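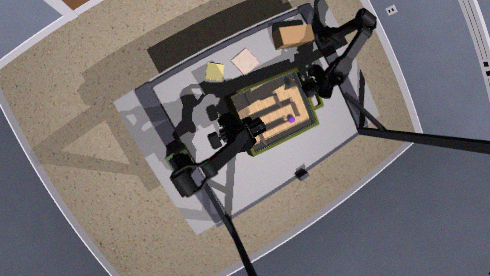
House Rules for Two-Arm Maze Runs in Simulation

I keep getting asked how we set up our two-arm maze task so that a run from one person can be compared with a run from another. So I finally typed it all up! These are the rules we use on the Grenar project, and they cover the simulated version only. If you're working with real arms you need your local safety rules first, and then maybe come back and steal the bits about logging.

The task is easy to say and annoying to do: two arms, one maze box with a handle on each side, one little purple ball. Tilt the box, move the ball.

Step 1. Freeze your layout before you touch anything else

Save the scene file, give it a version name, and don't nudge things after that. I mean the side objects too. We have a box, a yellow block and a pink square lying near the maze, and they stay in the scene for every run. I once moved the yellow block between runs to "tidy up" and had to throw out a whole Saturday of work (yes, I'm still sore about it).

Write down these before the first run:

Scene version
Ball start position
Start pose of both arms
Lighting preset
Random seed

Step 2. Check the start pose from overhead

Pull up the top view and look at both grippers against the rim of the maze. Our rule is no contact at the start. The tricky part is that a gripper can look like it's on the rim from overhead when it's hanging over it, so I always run the contact check as well and paste the result in the log. The shadows from the arms fall right across the table and they'll fool you, too.
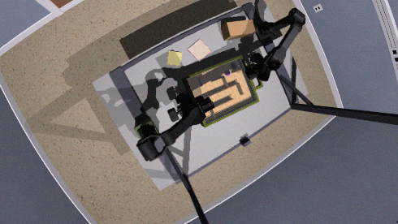 Page 2

Step 3. Set your limits and leave them alone

We use 10 resets per operator per session. A run ends at 500 control steps, no matter how close the ball is to where you want it. I know, I know, it hurts to stop when you're nearly there! But if you let one run go long you've got to let them all go long, and then your averages mean nothing.

Put the limits in the config file and not in your head. Adelino Godinho reviewed our first batch and found two of us had been using different cutoffs for weeks.

Step 4. Use the close-up view for the handles

Overhead is great for layout and pretty hopeless for judging a grip. For that I switch to the gripper's own view, where the handle fills a big part of the picture and you can see the opening in it. Get used to how dark it is in there. Black gripper, deep olive handle, so pause and take your time.

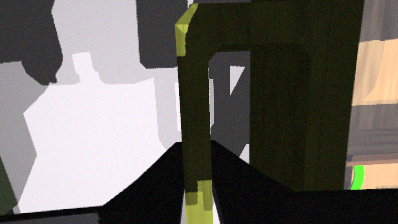
Gripper view with the olive handle upright in front.

Things I look for, in whatever order they catch my eye: is the handle leaning compared with the gripper, can I still see through the opening, has the view changed since my last saved still. If something's off, back out and approach again. Don't try to wiggle into a better grip with the box already lifted. That counts as a failed run under our rules and you have to log it as one.

Step 5. Log the bad ones

Please do this. Our first set on Grenar had 560 runs in it and only 455 passed review, and the rest are still in the folder with a reason next to each. When we rewrote the approach rule in June, it was the rejects we went digging through.

A reason can be short. "Left grip slipped" is fine. "Bad" isn't.

Step 6. Take a front view still for every saved run

Both arms, both handles and the ball should all be in it. The cover over our maze is see-through, so the ball shows up fine from the front as long as the camera is high enough to look down over the near wall. If the wall hides it, raise the camera, save that as a new preset and tell everyone else you did.

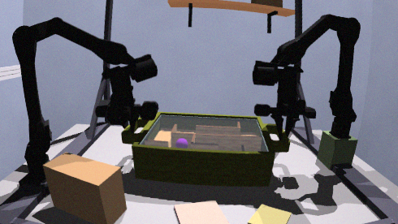 Step 7. Hand off the folder

Name it with the scene version first, then your initials, then the session number. Put the config file in there with the log and the stills. Have someone who didn't drive the arms replay three runs straight from the config. If their ball doesn't end up where yours did, check the seed first and the physics time step second, and don't share the folder until they match.

I'm still working on a page for the version with one arm. Leave a comment if you want it sooner.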